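We use cookies to remember your reading preferences and to count visits. By continuing to use this site you accept our cookie policy. Accept | Manage settings

Report the Failures by Home, Not by Attempt

Opinion

Research groups that teach robots to handle household objects have settled on a common way of reporting their results. A policy is trained on demonstrations, it is run a number of times on a task, and the share of successful runs is printed in a table. The figure is usually given to one decimal place. Readers compare it with the figure in the row above, and the larger of the two is taken to show progress.

This essay argues that the practice should change. For work that claims to generalize to ordinary homes, the main result should be stated by home, with the number of homes given first and the spread between them given second. The average over attempts may follow, if authors wish to include it, but it should not stand alone.

The case rests partly on our own experience. The Vumdale study, which our laboratory completed in March, trained a single policy on 1,162 demonstrations of clearing and stacking tableware. The demonstrations were recorded in 13 homes with hand-held grippers, which people carried through the task while a camera on the tool recorded what it faced. We then evaluated the policy on a robot arm over 300 attempts. In our first draft the result was one number, and the number was good. Lærke Holst, who was responsible for the evaluation, declined to sign off on the draft until the attempts had been sorted by the home in which they were made. Once this was done, it was plain that most of the failures came from two kitchens. In the remaining homes the policy rarely failed. In those two it rarely succeeded.

Neither description is captured by an average. A household that buys a machine does not receive the average of all households. It receives whatever the machine does on its own table, every evening, and if the machine cannot manage that table the purchase is a loss. Statisticians in medicine and education have treated this problem with care for decades, since patients are grouped in hospitals and pupils in schools. Three hundred attempts in a few kitchens are not three hundred independent pieces of evidence, and they should not be given the narrow error bars that such a number would allow.
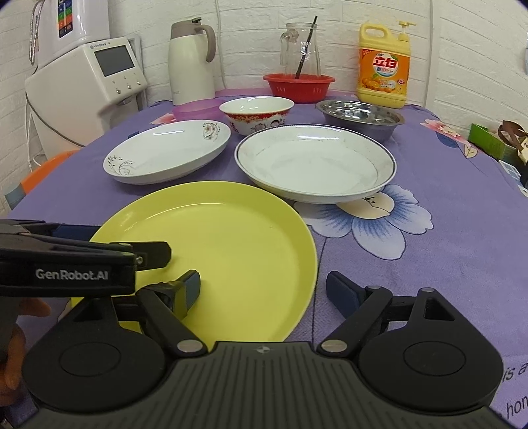 The strongest objection to reporting by home is that homes are expensive. A laboratory can reset a bench in under a minute and run a policy all day. A home must be found, scheduled, traveled to, and left as it was. Hand-held collection has changed this balance more than many of our colleagues have yet acknowledged, because the tool can be used wherever a person can stand at a table. Consider what one such table brings with it at no extra cost to the researcher: a flat yellow plate, a deep plate with a dark blue band, and an oval dish with floral sprigs, all resting on a purple cloth whose printed flowers run beneath and between them, with a shiny steel basin close behind. Few benches are arranged in that way, and few authors would think to arrange one. The pale dish on a patterned cloth, where the edge of the object has to be told apart from the print, is exactly the kind of case that separates a policy that has learned about plates from one that has learned about a gray work surface. The cost of collecting in another home has fallen. The cost of evaluating in another home has not fallen as far, but it should no longer be accepted as a reason for evaluating in only one.

A second objection holds that reports by home will discourage young researchers, whose results will look weaker than those already in print. We take this concern seriously. Reviewers do compare numbers across papers, even when the numbers were obtained under different conditions, and an honest spread can look like a poor result beside a confident mean. The remedy lies with the reviewers and the program chairs. A submission that reports its worst home in full should be credited for doing so. A submission that claims to work in homes and reports only a pooled rate should be asked for the breakdown before it is accepted. The request costs the authors very little. They already hold the data.

It may also be said that the field has moved past this question, and that larger training sets will close the gap between homes without any change in reporting. This may prove correct. Our own evidence is mixed. The Kirnier collection, assembled by a partner group, added 592 demonstrations to ours, and Thư Từ retrained the policy on the combined set. The pooled success rate rose. When the runs were again sorted by home, the gain was found almost entirely in homes where the policy had already performed well. One of the two difficult kitchens improved slightly. The other did not improve at all. Had we reported only the pooled rate, we would have concluded that more data had made the policy more general, and we would have been wrong about our own work.

We still do not know why that kitchen is difficult. Several explanations have been proposed within the laboratory, among them the lighting, the height of the table, and the habit of its residents of stacking bowls inside larger bowls of nearly the same size. Each is testable. None would have been raised if the failures had remained spread evenly through a table of averages.

There are practical matters to settle. Authors will need a shared understanding of what counts as a separate home. Two tables in one apartment should not, in our view, be counted as two homes, although they may differ in useful ways. A home used for both training and evaluation should be marked as such, and results from unseen homes should be listed apart from the rest. Where residents have asked that their homes not be identifiable, a plain code is sufficient, and images may be withheld. The Granex benchmark, on which several groups now rely, records a site code for each run and then discards it when the public scores are computed. Restoring that column would be a modest change and would make a great deal of existing work more informative. We have written to its maintainers to propose it.

We would also ask that failed attempts be described in words. In our records, a plate that was never grasped, a plate that was grasped and dropped, and a plate that was set down on top of a spoon all appear as zero. A resident would judge these three events very differently. The Rebelo protocol, which our laboratory has adopted for the coming year, requires the evaluator to write one sentence for each failure at the time it occurs. Evaluators complained about this at first. The sentences are now the part of the record most often consulted by the people who train the policies.

None of these proposals requires new equipment or a new method of analysis. They require a wider table in the results section, and some willingness to print the row that authors would prefer to leave out. Our laboratory will report by home in all its future papers on household manipulation, beginning with the revised Vumdale report, in which the two difficult kitchens are listed first.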